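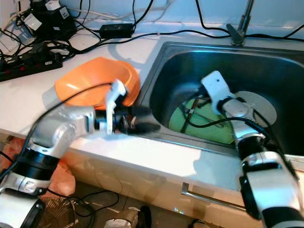 Leave the bowl on the bench

An orange plastic bowl, half on the bench and half bothering the sink. Something pale green down in the basin, a round silver thing leaning on the wall next to it. I know people who cannot look at that. They twitch. They want it washed, dried, and behind a door before they can sit down to tea.

I'm writing in defence of the bowl.

My position, such as it is: the single deep sink is the best thing in a small kitchen and we've spent years being told it's a mistake. Two bowls, they say. A bowl and a half. I've had the half. What goes in a half? A teacup and a wet sponge. Try getting a roasting tin in there. You end up with one end up in the air dribbling onto the floor while the tap runs down your sleeve.

One deep basin, stainless, flat rim. Prop the flat stuff against the side, rounded stuff in the middle, big plastic bowl up on the bench till its turn comes. That is a system. Looks like a mess but you know where everything is.

When we did up the kitchen in the Mandness flats (October, 13 units, all with the same stupid plan) the catalogue from Vodis had the drainer, the over-sink rack, the roll-out mat, the colander that clips on. All up $3,000 if you ticked every box. Gonzalo Aguirre two doors along ticked most of them. Lovely bloke, gorgeous kitchen, rinses his plates in the laundry trough because he can't reach his own tap past the rack. I spent 1,164 and got a sink and a tap.

And colour. Why is everybody's kitchen the colour of a dentist's? White bench, white tiles, fine, easy to wipe, I've got nothing against white. But then the crockery goes white too and the tea towels go grey and you've got nothing to look at while you scrub. A bright orange bowl on a white bench is the cheeriest thing in the house at seven in the morning. Mine cost a few bucks, has been microwaved when it shouldnt have been, been to the beach, held prawns. Every time I go to put it away it doesn't fit the cupboard anyway.

My sister reckons I'm dressing up laziness. Partly, yep. Some nights the dishes sit. But she does hers straight away, every night, cranky, with the pan still spitting, and then comes in when the good bit of the show is over. I'd sooner have the good bit and a pale green plate waiting for me.

Dishwasher people, save your emails. I had one. It's where the forks went.

Anyway kettle's on. Bowl can wait till after.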